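Descaling interval, second attempt

The Skomelard kettle went back into service in January with a new gasket. Tap water here tests at around 31 degrees of hardness on the Prurard strip scale, so the six-month interval in the manual was never going to hold. I now descale every 7 weeks with citric acid, one heaped tablespoon per fill, left for an hour and rinsed twice.

Energy use per boil dropped a little after the first treatment. I log it with a plug meter and have 758 boils on file, all full kettles. The lid seal still weeps at the hinge side. Poirier lists a softer replacement, which I have ordered. Readings from that one go in the next post.

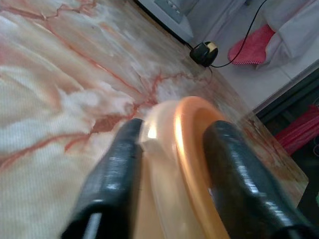

Translucent peach plastic, orange at the rim.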